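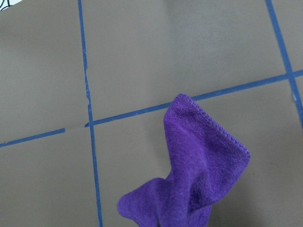

Jasper Desmet wrote in to say that I'm wrong about vinegar, and that two years of wiping his kitchen counters with it left them dull and sticky. Fair enough, Jasper! I went back and tried plain dish soap for all of February, a few drops in a bowl of warm water, and I have to admit the counters by the stove look better than they have since we moved to Mornevgate.

I still keep vinegar for the kettle and the shower head — you won't talk me out of that one. But the spray bottle has gone under the sink, and I've stopped buying the Flollow lemon stuff too (it smelled great and left streaks on everything).

Next month I want to get into oven doors. Mine has three panes of glass and a brown drip between two of them, so if you've ever taken one apart, write and tell me how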